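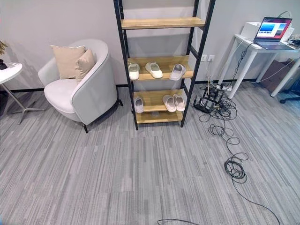
**Loneliness and inflammation - anyone else reading the Ferreira book?**

**mlukumay**
So I'm halfway through the Ferreira book (the one on stress and gene activity) and I can't stop talking about it, my sister has banned the subject at dinner. The chapter I'm on is about the Vasstead study. They took blood from 3,251 adults and asked them how connected they felt to other people, and the lonely ones had more activity in the genes tied to inflammation. Even the ones with loads of friends on paper! It was how they felt that mattered. Has anyone here read it? Does it hold up?

**gernard_fan**
Read it in December. Loved the first half, threw it across the room in the second. He goes from "these two things show up together" to "join a choir and live longer" in one page.

**mlukumay**
Ha, I haven't got to the choir yet.

**pottedfern**
I'd be careful with that number. 3,251 people filled in the survey but only 2,479 gave blood that could be used, it's in the notes at the back. Still a big group, but the book makes it sound like everybody did both.

**mlukumay**
Oh! I never read the notes. Going to look tonight.

**tidewater_jo**
I think gernard_fan is being a bit hard on him. There was the follow-up in Trerthorpe where 182 people did a weekly thing for their neighbors (shopping, dog walking, whatever) and their markers came down some. That's more than two things showing up together.

**gernard_fan**
182 people who signed up because they wanted to help out, and no comparison group. I'd come down some too if I got to walk dogs every Wednesday.

**tidewater_jo**
There was a comparison group. They were on a waiting list.

**gernard_fan**
OK, I missed that, fair enough. Still small. Gernard covers the same ground with 400 people and finds next to nothing after six months, and she's a lot more upfront about it.

**pottedfern**
Gernard only measured one marker though. I wouldn't call it a draw.

**mlukumay**
Is the Gernard one readable for a normal person? I do payroll, I had to look up what a leukocyte was.

**gernard_fan**
Very. Skip chapter two, it's all lab methods.

**tidewater_jo**
Don't skip chapter two! It's where she explains why one blood sample tells you so little - a cold the week before can throw the whole thing off.

**mlukumay**
Fine, I'll read chapter two. Putting a hold on it at the library now, there are four people ahead of me.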